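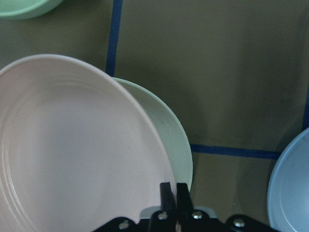
Fig. 1. Pink plate and green plate.

Search this site
Print | E-mail

Our project on Army cooks — by Gertraud Plattner and Mechthild Auer

We recorded 2 veterans who cooked for their units, and we loved every minute! Mr. Bassi was drafted at 19 and had never fried an egg. After training he made breakfast for 100 men, starting at four in the morning. Mr. Bradari baked bread — 90 loaves a night — and still knows the recipe by heart. We typed up both talks in August, and next we want to find a Navy cook.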